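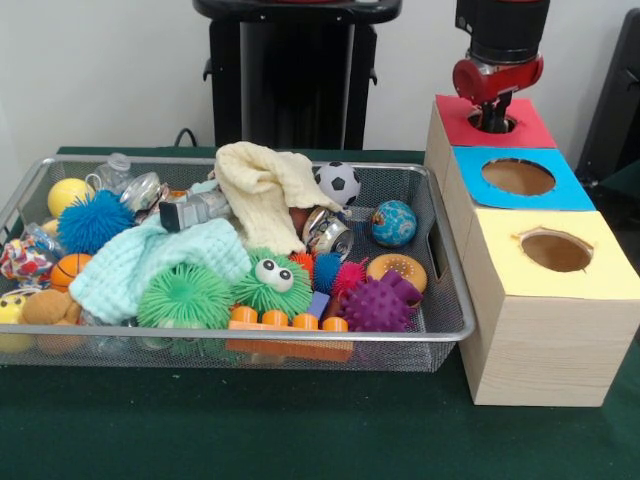 Wire-mesh tray of toys and three boxes on a green table

Dindari: The Complete Series, Collector's Box Set

18th February
By Ravindran Sundaram

The Dindari box set collects all 14 episodes of the drama on disc for the first time, along with the feature-length special that closed the story. It is released by Sunard and stocked in our film and television department. Orders placed now ship in March.

For anyone who missed it, Dindari follows a radio host who goes back to her home town to sell her late father's cinema and ends up running it. Yupin Chaiyaporn plays the host, Malee. It was her first lead part after several years of supporting work, and most viewers know her from it. The early episodes are slow. Things pick up once the brother arrives, and the last four are best watched close together.

The picture has been newly transferred from the original camera files. The streaming version was noticeably soft in night scenes, and the projection room sequences in particular gain a lot of detail on disc. Colors are a little cooler than they were on broadcast. Sound is offered in the original stereo and in a new surround mix. The surround mix is fine, though the music sits louder in it than some people will want, and you can switch between the two from the menu at any point.

Subtitles are available in English and Thai on every episode and on the special. The interviews have English subtitles only.
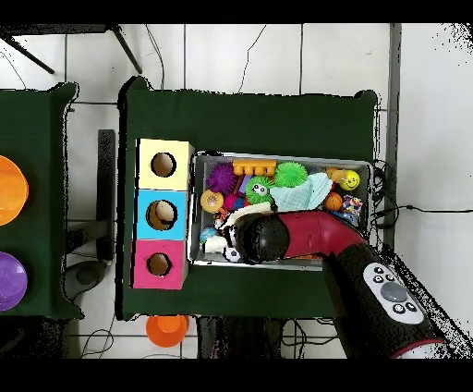 Extras are spread across the set, with most of them on the last disc. The main one is a long conversation with Yupin Chaiyaporn, recorded at the old Sriwong cinema where the interiors were shot. She talks about learning to thread a projector, about the two scenes she asked to have rewritten, and about why she turned down a second series. She is relaxed and doesn't dodge much. There is also a commentary on 3 episodes, a reel of deleted scenes without finished sound, and a short piece on the costumes.

The book is a hardback published with Pratine. It has an introduction, an episode guide, set drawings and the full script of the first episode with the actors' notes in the margins. The print on the script pages is small. If you already own the paperback guide that came out with the broadcast, the episode summaries are the same text, but the drawings and the script are new.

Contents
Series, 14 episodes
Feature-length special
Hardback book
Fold-out poster, printed on both sides

Running time: 544 minutes for the episodes; the special adds to that
Discs: Blu-ray, all regions
Aspect ratio: as broadcast
Subtitles: English, Thai
Catalog number: SUN 17

The outer case is stiff card with a lift-off lid. Discs sit in plastic trays, one to a page. The poster is folded inside the back cover of the book and can be taken out without damage.

The set is sold as a whole. Sunard has no plans to release the special or the book separately, and a DVD edition has not been announced. Sealed sets can be returned in the usual way. If a disc is faulty, contact us with your order number and we will replace that disc by mail.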